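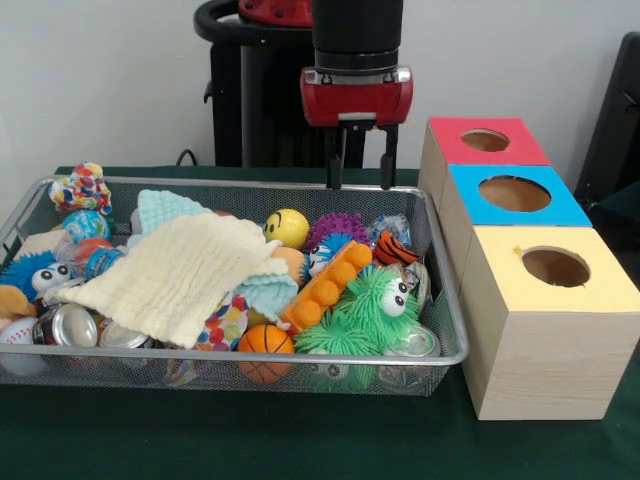

The arm over a mixed basket at Kirnside.

Work & Trades > Conversations > Warehouse

Last updated 3rd July

Giang Nông has been sorting other people's things for eight years, and she will tell you straight away that she liked it from the first morning. She works at the Kirnside depot of Dương, where returned and donated household goods come in by the cage – toys mostly, but also blankets, cans, balls, odd bits of plastic and whatever else went into the bag at the other end – and leave again in some kind of order. The depot handles 2000 items on an ordinary day. Until last year every one of them went through somebody's hands at least twice.

"You get very quick," she told me, when we had finally found two chairs and a kettle. "You don't look at a thing and think, oh, that's a ball. Your hand has already gone. And then you come home and you've sorted the cutlery drawer without noticing, and your daughter's laughing at you."

The project that changed her mornings is called Plurkari, and it brought in the arm, which everyone on the floor calls Muver, after the software that runs it. It started on a side table with a basket and a few boxes, and for the first month Giang was asked to stand next to it and say, out loud, what she would have done. She found this very hard. How do you explain that you take hold of a cloth by the fold, or that you leave the thing underneath until the thing on top has gone?

"They'd ask me why, and I'd say, well, you just do. And they were very patient and they'd ask me again. I think I talked more in that month than in the whole eight years. I went home with a sore throat!"

She was worried to begin with, and she doesn't hide it. There are 80 people at Kirnside and most of them had the same thought on the same day. A meeting in the canteen went on well past the end of the shift. What came out of it was a promise, in writing, that nobody would lose hours while the trial was on, and a second one that sorters would decide which goods the arm got first. Giang wanted it to have the cloths, because they are dull to do and hard on the wrists. She was told that cloths were the most difficult thing she could have picked.

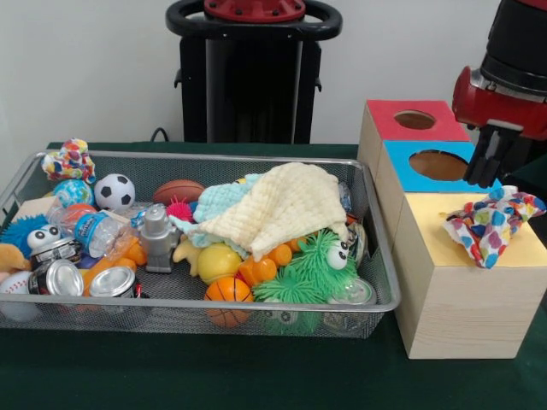
Bình Mạch takes a cooler view of it all. The promise on hours was a good one, he told me over the phone, but it only covers the trial, and he would like to see what is written down for the year after. He also thinks people talk too much about the arm and too little about the pace. If the easy half of the work goes to a machine, he said, then what is left for the sorters is the awkward half, all day long, and the targets ought to be set again from scratch with that in mind.

I put this to Giang and she nodded for quite a while before answering. "He's right about the targets. I said the same, only not so nicely. When you have an easy one, a nice round ball, that's your little rest. You don't know it's your rest until it's gone."

So they changed it, after some arguing. Sorters now swap between tables every two hours, and a basket is left mixed on purpose so that whoever is working beside the arm gets some of the simple things too. It is slower on paper. The supervisors seem to have made their peace with it.

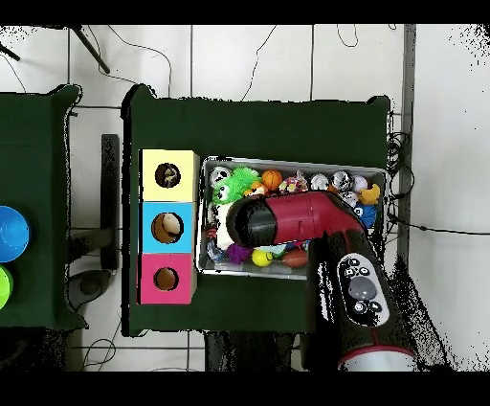

Kirnside, February

My first visit was in the cold part of the year, when the heating in the side room had failed and everyone was in coats. Giang was teaching a new starter, and the lesson was half about goods and half about the arm: where to stand, when to wait, how to stop it, and when it is quicker to leave it alone and let it have another go. She was firm about that last one. New people want to help it, she said, and they reach in, and then it has to be stopped and set going again.

"I tell them it's like cooking with your mother-in-law in the kitchen. Keep your hands to yourself and be pleasant."

What does she miss? The talk, mainly. There used to be four of them round a table and now there are often two, and the room is quieter than it was. She has asked for the tables to be turned so that people face each other again. Her pay went up a grade when she began training others, and she is pleased about that, although she had to ask for it twice and thinks the next person shouldn't have to. Her wrists are better too. She stopped wearing the supports in the spring and has lent them to her sister.
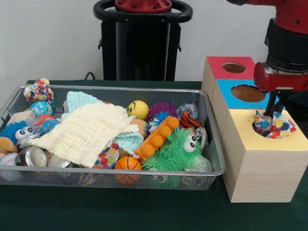

Plurkari at work: a spotted cloth and the yellow-topped box.

Before I left I asked whether she would have voted for the arm, if there had been a vote. She thought about it while she rinsed the cups – she wouldn't let me do it – and said she would have voted for it on the cloths and wanted a second vote for everything else. The tables, by the way, are due to be turned next month.

Filed under: People at work, Sorting and returns, Machines on the floor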